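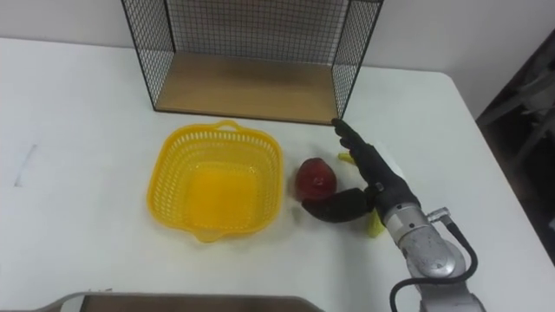

A small mesh shelf with a wooden base.

Home & Desk | Conversations

We use cookies to remember your reading preferences. Accept / Manage settings

Ineke Cuypers answers letters for a living, more or less. She'd correct me on that (she did, twice, before I'd even gotten my coat off), so let me put it properly: she runs Palier, a pen-pal exchange out of the back room of her house in Pirkbridge, matching strangers who want to write to each other on paper. I'd been wanting to talk to her for ages, partly because I'm nosy and partly because I owe my aunt a letter from last November and thought some of Ineke's discipline might rub off.

It started with a notice in the library. "I wrote 'Would anyone like a letter?' and my address, which my sister thought was insane," she told me. "I got 40 replies. I had expected maybe my neighbor." She wrote back to all of them herself, which took most of a winter, and then it hit her that these people would probably like each other more than they liked her. So she started introducing them.

Today there are 2362 names in her card file. Yes, cards! I asked about a spreadsheet and got a look. "I tried it. I couldn't remember anyone. When I pull the card I see that the ink is green, or I see where I crossed out the dog's name when they got the new dog, and then I know who this is."

The matching is the part I was most curious about, and she's a little cagey on it. She asks everyone to send a page about an ordinary day. No hobbies list, no favorite movies. "Everybody likes music and walks," she said. "I want to know what you do when the bus is late." She reads the pages in the morning with coffee and puts them in pairs on the floor, and if a pair still looks right after lunch, it goes in the mail.

Does it always work? Oh no. Plenty of pairs fizzle after one round, and she'll happily rematch you, though she makes you send a new page first. A few have gone spectacularly well. Jozef Hoekstra, one of her earliest members, has been writing to a retired welder named Urbańczyk for so long that the two families now take vacations together. I called Jozef afterward and he talked for most of an hour, largely about stamps. "I'm not a writer," he said. "I tell him what I fixed and he tells me I did it wrong. It's the best mail I get."

I wanted to know about the daily grind of it, too, because up to 1000 envelopes can come through the house in a busy month and her back room isn't much bigger than my bathroom. Ineke's rule is that paper may stand up but never lie down. "A flat pile is a pile you don't read," she said. Incoming goes on the left, outgoing on the right, and anything that makes her sad goes in the kitchen, where she'll answer it with the radio on. She uses Uvonia paper for her own replies and cheap copy paper for everything else, and she is firmly against scented anything.

So what about those of us with a guilty unanswered letter in a drawer? I asked for a friend. "Don't apologize for a whole page," she said right away. "One line. Then tell them what you had for dinner. People think they need news." She also says to write the envelope first and put the stamp on, as then you've already spent the money and it will annoy you.

I tried it when I got home. Dinner was leftover soup, and I managed a page and a half on the soup. My aunt has since written back to say I used too much barley.

New members can join Palier by mail only, and Ineke says she's a few weeks behind, so be patient with her.

Related
Five notebooks we keep coming back to
How to clean a fountain pen without ruining the sink
My mother's recipe cards, sorted at last
What to do with old birthday cards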